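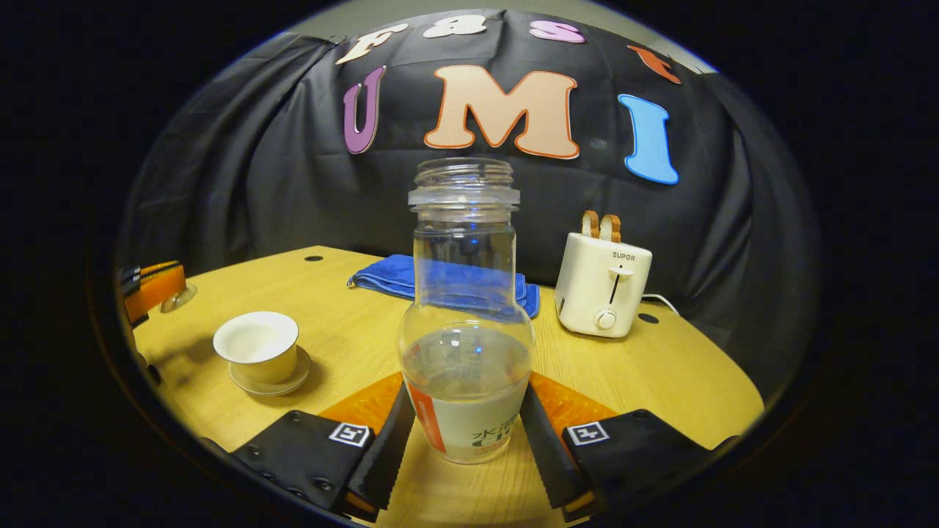

A glass jar with some water in it. The top is open, so the water can slowly leave as a gas.

Where Does the Water Go?

Leave a jar of water on a table with no lid and look at it again in a week. The water level will be lower, even if no one drank any. The water has gone into the air. This is called evaporation.

Water is made of tiny bits called molecules, far too small to see. They are always moving and bumping into each other. Some move faster than others. When a fast one reaches the surface, it can break free and float off as a gas called water vapor.

Water does not have to boil to do this. Boiling happens at 100 degrees Celsius, but puddles dry up on cool days too. Heat speeds things up - so does wind, and so does a wide surface. Water in a flat dish dries up sooner than the same water in a tall bottle.

The sea works the same way. About 97 percent of the water on Earth is in the oceans. The sun warms the top of the sea, vapor rises, and high up it cools and turns back into tiny drops. Those drops make clouds.

Try it: put a strip of tape on a jar and mark the water level with a pen. Add a new mark each morning. Do the same with a second jar that has its lid on, and compare the two after a week.

Written by Amirhossein Mohammadi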